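## About Hosside Wallcoverings

Hosside prints and supplies patterned wallpaper for homes, small hotels and waiting rooms. The firm was set up by Brunello Vitale and Stamatia Dimitriou and works from two units in Rullisdale: one for printing, one for cutting and dispatch.

The pattern library holds 3,252 entries. Each has a reference number, a repeat length and a colour record. Old patterns are not deleted, and any of them can be reprinted to order.
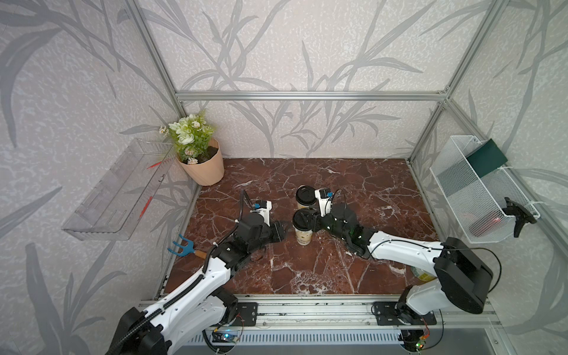
Paper is sold in three weights. The middle weight, Allau, suits most plastered walls. Kong is heavier and is meant for uneven surfaces - it needs a stronger paste and a longer soaking time, both given on the roll label. The lightest is for ceilings.

Colour is checked against the record at the start of each run and again every 50 rolls. Rolls from different runs should not be hung side by side, so please order enough for the whole room at once. Unopened rolls can be returned.

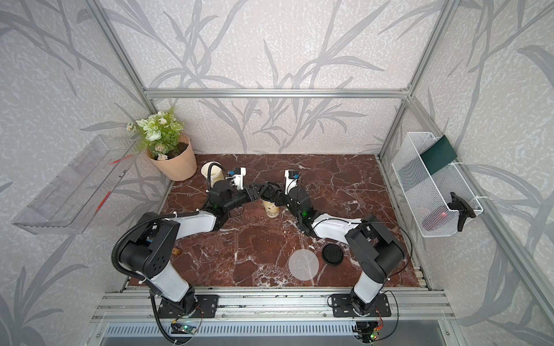 Stamatia manages pattern drawing and the library. Brunello manages printing and trade accounts. Sample requests go to the dispatch unit, which sends A4 cuttings by second-class post. The printing unit closes for 2 weeks each August for servicing - dispatch of stocked papers carries on as normal.

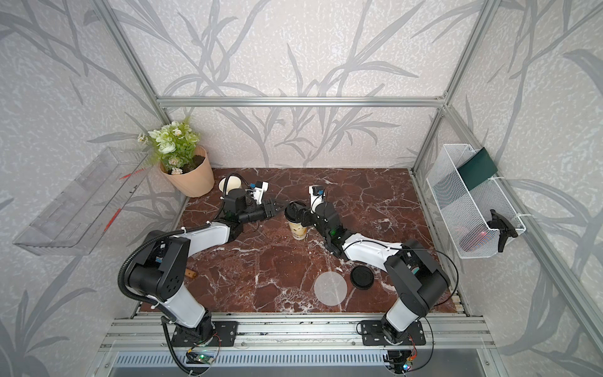

*Darker grey leaves and branches on a pale grey ground.*

Page last revised March 2025.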